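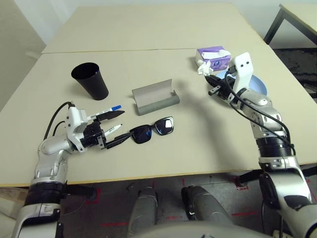

Reply from Fundholm support: the step you're describing at the seam is covered by the leveling procedure, but we need to know which panel is high before we send parts. Please measure at both ends of the joint and state whether the table has been moved since assembly.

Requester update
Table has not been moved since assembly. Measured with a straightedge and feeler gauges. The far panel is high at the left end by the thickness of one gauge leaf and flush at the right end. You can't see it from a normal standing position. You can feel it with a fingernail, and a marker rolled slowly toward the wall side hesitates at the joint. That is how it was noticed in the first place.

For reference, the things that normally live on this table are a cup, a glasses case and sunglasses, a tissue box, a plate and a couple of markers. None of it is heavy. Load is not the cause.

Fundholm support
Thank you. Please confirm the following:
Ticket reference on your order: 679
Top: two-panel, light beige
Frame: Callon
Connector set: Rimico, 8 pieces
Floor: hard or soft

Requester update
All confirmed. Floor is hard. There is a speckled mat in the room, under the second table, the one with the black frame. The second table has a one-piece top and no fault to report.

Fundholm support
Check the connectors first. Remove everything from the top. From underneath, loosen all 8 connectors by half a turn. Do not take them out. Press both panels down at the joint by hand and retighten, starting with the two in the center and working outward. Uneven tightening order is the usual cause of a step at one end only.

Requester update
Done. Result: step at the left end reduced, still detectable. Right end still flush. The outermost connector on the left does not pull up tight. It turns, reaches resistance, then turns again. Suspect a stripped insert in the far panel.

Also noted while underneath: the adjustable foot nearest that connector was backed out further than the other three. Wound it in until the table stopped rocking. No change at the seam.

Fundholm support
The foot would affect rocking but should not affect the seam unless the frame is twisted. Please leave it as it is now. Can you swap the left outermost connector with the one next to it and report whether the fault follows the connector or stays with the hole?

Requester update
24/12/2024
Swapped. Fault stays with the hole. The suspect connector tightens normally in its new position. The good connector slips in the old one. So it is the insert.

Fundholm support
Agreed. A replacement insert and one spare are going out, with a drawing. The insert for this top is 18 mm long. Do not substitute a longer one, as it will mark the upper surface. Fitting steps are below.

1. Clear the top and turn it over on a blanket.
2. Back out the old insert with a hex key. If it spins without lifting, pull gently with pliers while turning.
3. Vacuum the hole.
4. Put a thin film of wood glue on the outside of the new insert only. Keep the thread clean.
5. Drive it in until it sits just under the surface.
6. Leave overnight before fitting the connector.

Requester update
Parts arrived. The old insert came out with very little effort and brought some panel material with it. Fitted the new one as per the steps and left it overnight. Reassembled, tightened center first.

Left end now flush by straightedge. Thinnest leaf does not pass under at any point along the joint. Line is still faintly visible across the top, same as when new. Marker test repeated in both directions at three positions, no hesitation.

One question. The drawing in the packet is labeled Åberg and shows ten connectors. Ours has 8. Is the torque figure on it valid for this top?

Fundholm support
Wrong drawing, sorry. Åberg is the longer top in the same range. Ignore the torque figure. Hand tight plus a quarter turn is correct for yours. The right drawing is sheet 116 and has been added to the ticket.

A faint line at the joint is normal for a two-panel top. It can be cleaned with a damp cloth. Avoid filling it with wax, which picks up dust and makes the line darker.

Requester update
Sheet 116 received, matches. Connectors rechecked after a week of use, none had moved. Foot also unchanged. Spare insert taped to the underside of the frame crossbar. OK to close.

Status: Closed
Resolution: Insert replaced, far panel, left outermost position
Follow-up: Packing error on drawing passed to Fundholm parts desk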